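One bottle at a time
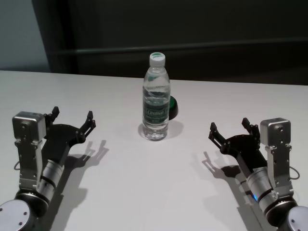
Posted by Rhiannon Jarman in Small Habits | November | 2 comments

Quick one because I have to be out the door in ten minutes. I have been trying to drink more water. Again. Third go at it this year, the other two died in the first week.

The trick this time – a plain bottle, white cap, green label, right in the middle of the table where I can't miss it. No app. The Mandagi one buzzed me all day and I swiped it off every time without looking. Deleted.

Rules so far: it has to be gone by lunch. Then a second one, gone before dinner. Coffee doesnt count, tea sort of counts.

I did buy a big Jusberg flask back in the summer, 105 on the sticker, way too much for a flask. Leaks in my bag. It lives in the trunk of the car now.

Clear plastic is better for me anyway, I can see how far behind I am. Nearly full at 11 am = not good.

Also less snacking in the afternoon, so far. Could be the water, could be that we ran out of crackers.

Oh and the people asking about the Flakdale walk, yes I'm still going, will post the route tonight if I get teh time. Bring your own drink, the fountain up there is shut off for winter.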